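Print this page | E-mail this ticket
Posted in March by the Brikier site office
Filed under: Heating & Hot Water > Open Faults > Boiler Pressure

Fault: system pressure drops overnight, boiler locks out by morning.
Boiler: Guvex combi, 28 kW, fitted by Rocha.
Status: reopened by customer

Reopening this because it was marked as solved and it isn't. The last reply said the pressure loss was "within normal settling". I don't accept that a system settles for five months.

09:10 – Topped up to 1.4 bar, cold. Filling loop closed and disconnected at both ends, so please don't suggest it again.

17:30 – 1.1 bar. No damp under any radiator I can reach. Dry kitchen paper left under every valve, still dry.

06:45 – 0.4 bar, lockout. Reset, topped up, back on.

Rocha came out, spent 90 minutes here and put in a bottle of Skarance leak sealer. I was told it would find its own way to the hole. It may well have done, but the gauge has carried on falling at the same rate. I've been charged 400 for the visit and the bottle together, and I'd like to see those split out.

Your first-line advice was to bleed the radiators. I did. Letting air out lowers the pressure further, as you'd expect, and I can't see how it was meant to help.
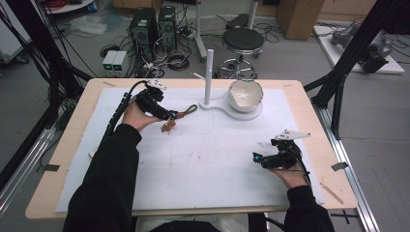

What I'd like tested is the expansion vessel. When the heating is on the needle climbs to nearly 3 bar, then drops well below where it started once everything cools. To me that points to a flat vessel and the relief valve letting by outside. I tied a freezer bag over the discharge pipe last night and there was half a cup of water in it this morning. Rocha said it was rain. It hadn't rained.

I have been quoted 3,000 for a new boiler, which seems a lot for what may be a lack of air in a vessel – especially as no one has yet put a gauge on it.

Requests:
1. Vessel charge checked with the water side drained down.
2. Relief valve replaced if it won't reseat.
3. Ticket left open until it has held pressure for a full week.

08:05 – 0.5 bar. Topped up again. Bag back on the pipe.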